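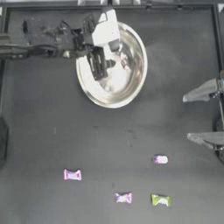

Tendwood, 23/09/2024

I made my first proper loaf yesterday and I'm still grinning! Strong white flour, 500 g of it, a big pinch of salt and the starter Nyokabi gave me in April (I'd nearly killed it twice). The dough sat in a steel bowl overnight under a tea towel, and by breakfast it was right up to the rim.

It had 40 minutes in the oven, lid off for the last bit, and the crust crackled as it cooled – what a lovely noise. Stuart had two slices with butter before I'd even found the jam. Next I'm trying rye, and if anyone has a good way with seeds, please leave me a comment!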